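How to choose a large-print fabric without regretting it

Shops love a bold print because it photographs well. I'm less convinced. I hung one in my dining room in Nemonville and took it down by November, so treat what follows as advice from someone who paid for the lesson.

Step 1. Find the repeat before you ask the price

The repeat is the distance before the pattern starts over. Sales pages bury it, and the word "generous" tells you nothing. Ask for a number. If the shop can't give you one, buy elsewhere.

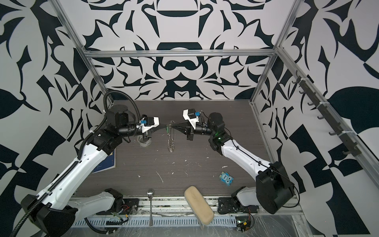

Step 2. Distrust the swatch

A palm-sized sample of a big floral is a blob of one color. Samonte sends larger cuttings if you push them, and I would push. Pin the sample up, leave it until Saturday, and look at it at breakfast and again under lamps. I doubt the "calming neutral" label will survive both.

Step 3. Do your own yardage math

Online calculators tend to assume plain cloth. Mine, on the Wevel site, came to $300. The real bill was $1,017 once every drop had been cut to match. Measure the finished drop, add hems, then round up to the next full repeat. Do that for each panel.

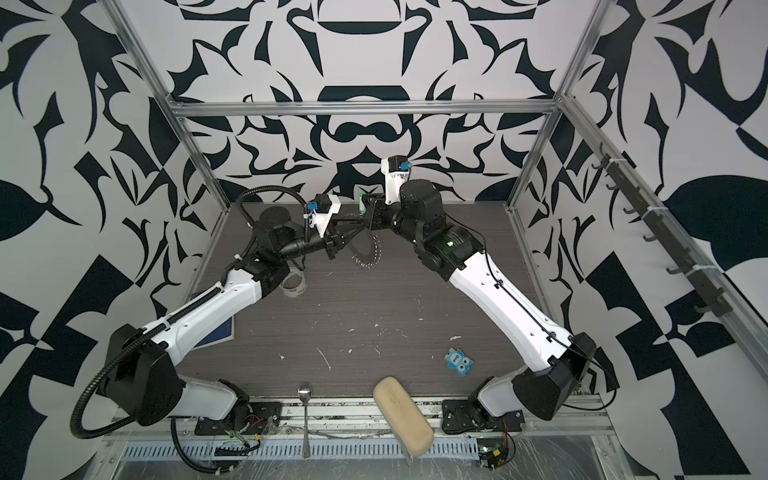
Step 4. Decide where the middle goes

Most guides skip this, and I suspect it's because it costs extra fabric. A mirrored motif needs a center line, and you should mark it on the wall in pencil before cutting anything. Black swirls on white, matched left and right like the ones on that back wall, would make a centering mistake easy to spot. A scattered print is more forgiving. Takumi Tanabe, who sewed my second set, cuts the center panel first and works outward, and I've stopped arguing with him.

Step 5. Wash a piece

"Preshrunk" is a claim. Cut a square, measure it, wash it the way you plan to wash the curtains, and measure again. My Rindport cotton lost enough to show at the hem.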